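Questions about the shared laundry room at Gisbridge Court. Last revised in March. Send corrections to Roya Taheri at the lettings office.

## Access and hours

**When is the laundry room open?**

From 8 in the morning until 10 at night. A cycle that is still running at closing time will finish, but the door fob stops working and the load stays where it is until morning.

**My fob does not open the door. What now?**

Fobs are switched off when a tenancy record lapses, including during a renewal. Fereshteh Salehi can switch one back on from the office system. Allow two hours for the reader to pick up the change. 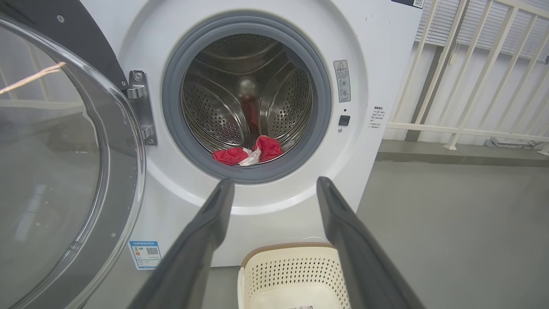 Replacement fobs are charged to the flat and appear on the next statement. Old fobs cannot be refunded, even if found later.

## Booking and payment

**Do I have to book?**

Only between 5 and 9 in the evening. At other times the machines are first come, first served. A booked slot is released if the cycle has not been started within 29 minutes.

**How do I pay?**

By laundry credit, bought through your Morimgate account. Credit is held against the flat and not the person, so sharers draw on the same balance. The room takes no coins or cards.

**I was charged but the cycle did not start.**

Check the balance again after ten minutes. The payment unit reserves the amount first and takes it only when the door locks. If the money has still gone, email the office with your flat number and the time of the attempt.

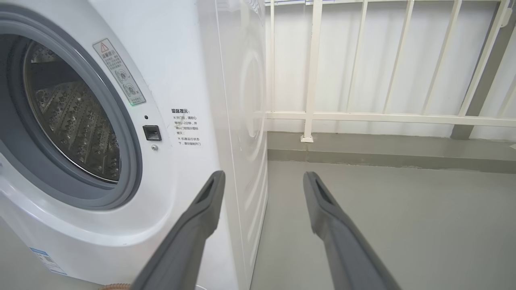 Refunds go back as credit. Tenants who are moving out can ask for a bank transfer instead, but the request must reach us before the final statement is issued.

**Does credit expire?**

No. It moves with you if you transfer to another Taheri building, though the transfer is done by hand and can take almost a week.

## Washing

**Which detergent should I use?**

Liquid or powder, at the dose printed on the packet for soft water. Gisbridge water is soft and the usual fault is too much detergent - this leaves residue on dark clothes and can extend the rinse.

**Can I wash a duvet?**

Singles only. Doubles go to the Drarulitz counter on the high street, which offers tenants a reduced rate.

**May I use dye?**

No. Cleaning after dye is charged to the flat.

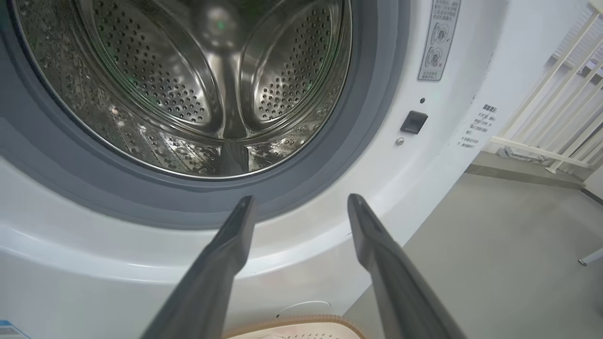 ## Faults and lost items

**How do I report a fault?**

Ring extension 399 or use the form in your account. Give the error code if one is showing.

**Where does lost property go?**

To the office, where it is kept for two months. Single socks are not kept.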